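Speaker notes: Cakenell kit evaluation, bench session
Talk given 11 Jun 2023. Speaker: Nighat Rind. Slides: Kelly Oakley.
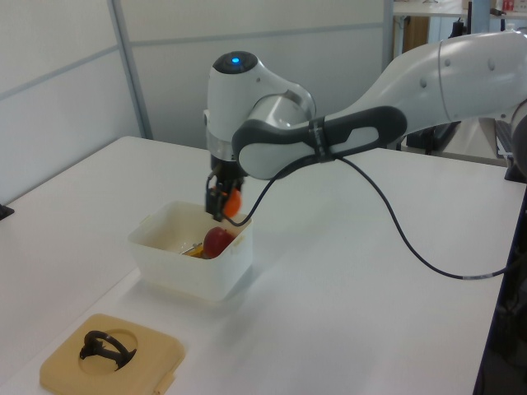
Slide 1. Arm and gripper over the bin, orange item at the fingers.

Slide 1 – Opening (leave the picture up)

Give name and role. State the purpose: we were asked whether the Cakenell kit is worth buying for the two teaching benches and the small-parts bench, and under what terms. The answer is a qualified yes for teaching and a no for small parts in its current release.

The picture is the basic task of the review. Items go in and out of a translucent plastic box on a white tabletop. There is a red apple-like piece in the box, along with something yellow and a small silver metallic item. The lid with the black looped handle is on the table to the left. Most of the findings come back to the box rim and to the metallic item, so ask people to remember both.

Slide 2 – What is in the offer

Cakenell is a software and hardware kit sold through Trummer. It does not include an arm. The buyer supplies the arm and Trummer confirms that it is on the supported list before shipping.

Contents as delivered:
Gripper and wrist adapter
One cable set
Nindolix control software, one seat
Task library, 19 prepared tasks
Printed setup guide and a calibration plate
Support by ticket for the first year

The second seat is extra. The quote did not make this clear and Gervásio Paiva had to go back to Trummer twice to get it in writing. Read the seat clause out if anyone from purchasing is in the room.

Slide 3 – How we tested

Four prepared tasks from the library, run in order: pick from bin, place in bin, pick by color, lid handling. Each task was run until we had 300 recorded attempts. Kieran Bellamy ran the first two and Jade Greenwood ran the others. Operators did not change the default speed.

An attempt counts as a pass if the item ends in the right place and no one touches the arm or the box. A pass with a retry is still a pass but is logged as a retry. We used the vendor's own definition of a retry so that the logs can be compared with theirs.

Not tested: two arms sharing a table, outdoor use, anything with food. If asked about food, say that the gripper has no rating for it in the documents we received.

Slide 4 – Setup

Setup took 45 minutes from opened case to first motion. That is with Kieran, who had installed a Jidel gripper before. A first-time user should expect longer. We do not have a number for that and should not guess one.

Three remarks on the guide. The cable routing diagram shows only one arm orientation. If the forearm is turned the other way, the cable has to be given more slack than the drawing suggests. The calibration steps are good and can be followed without the ticket line. The section on user accounts describes an older version of the software – the menus have moved.

Point to the cable in the picture here if the slide is still reachable. It leaves the forearm and loops down across the tabletop. Our recommendation is to agree on a cable route for each bench and mark it with tape before the first class.

Slide 5 – Results, bin tasks

Rounded pieces such as fruit shapes are handled well. The approach from above is stable and the default finger spacing suits them. No change to settings was needed for these items.

Picking close to the wall of the box is weaker. The planner treats the rim as a hard boundary and adds clearance on all sides. An item that lies against the wall is then approached at an offset, and the grip lands on the edge of the item. Retries in the log are concentrated there. Clearance can be reduced in the advanced settings, but the change applies to every task in the project. Trummer has confirmed that a per-task value is planned for the December release. Treat that as a plan and do not present it as a commitment.

Flat items are the main problem. Thin or shiny pieces on the floor of the box were often reported as absent. Overlap makes it worse. When a metallic piece lies across another item, the software tends to merge them and proposes one grip point for both. Jade has the clips if someone wants to see this after the talk.

Slide 6 – Results, lid handling

The task expects a handle that stands up from the lid. A folded handle in a recess is outside the prepared case and has to be taught by hand. Teaching it is simple: move the arm to the start point, store it, move to the end point, store it. The stored motion does not adapt if the lid is later put down at a different angle. For a class exercise this is acceptable, and it gives students something to fix.

Slide 7 – Comparison with the Jidel kit

Keep this short. We own one Jidel kit and it is older, so the comparison is only useful for daily handling.

Fingers: Jidel fingers come off without tools. Cakenell needs a hex key.
Software: Nindolix is easier to read, and the log export is plain text. The Jidel export needs its own viewer.
Support: Trummer closed every ticket we opened. The replies were correct but two of them only repeated the guide.

No price comparison on the slide. Gervásio holds both quotes and will answer by mail.

Slide 8 – Recommendation

Buy two kits for the teaching benches, each with the second seat included in the price. Ask for the corrected account section of the guide before delivery. Do not buy for the small-parts bench now. Repeat the flat-item test when the December release is out, with the same box and the same items, so that the logs line up.

Slide 9 – Questions

Likely ones, with short replies.

Can students break it? The adapter is the weak point in a side collision. Ask for a spare with the order.

Does it need a network? Only for license activation and updates. Day-to-day use is local.

Can we add our own tasks? Yes, through the teaching screen. Tasks made there can be exported and moved to the other seat.

Who keeps the logs? Kelly has the full set and the sheet with the pass and retry codes. Requests go to her.

If time runs short, drop slide 7 and go straight to the recommendation.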